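2021-04-10

I have sorted the bricks. All of them, by color, which anybody who has ever built anything out of bricks will tell you is the wrong way to do it. You're supposed to sort by shape. A red two-by-four in a heap of red is invisible, and a red two-by-four in a heap of mixed two-by-fours jumps right out at you. I read a long forum thread about this on Thursday night, agreed with every word, and then sorted by color anyway.

My defense is that the bins came in colors. I got them from Flingate, where the listing said "set of 3, assorted," and once you own a blue bin, a green bin and a red bin, you aren't going to put wheels in one of them. It would bother me every time I walked past.

The bricks themselves are a mix. Most are Pluvar, bought secondhand in a bag that claimed to hold 100 pieces and held a good many hair ties as well. The rest are Teto, which almost fit the Pluvar ones, in the way that my jeans from 2015 almost fit me. You can push them together. Getting them apart again takes a butter knife and some language.

Yellow was a problem. There is no yellow bin. Yellow, white and the one mysterious purple arch went into a soup pot, and the soup pot went to the top of the closet, and I consider that settled until I want soup.

I gave myself 60 minutes for the whole job and spent the first 50 of them on blue. Blue is where all the tiny stuff is. Green went fast, and red I more or less poured.
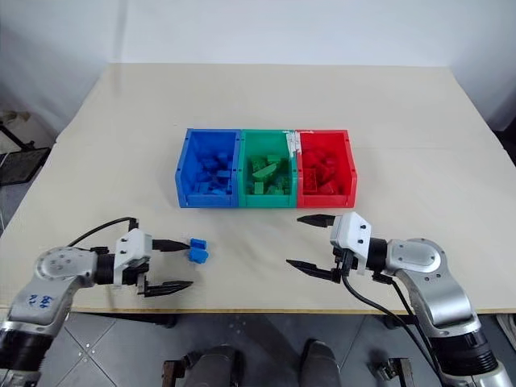
The bins also like to drift apart when you dig around in them, so there's a bit of white tape over the rim between green and red. It's already peeling. I'll get better tape — I have been saying this about several things in the apartment.

Anyway, next weekend is supposed to be the shape sort, inside each color, for which I would need 7 more containers. Flingate has them in assorted.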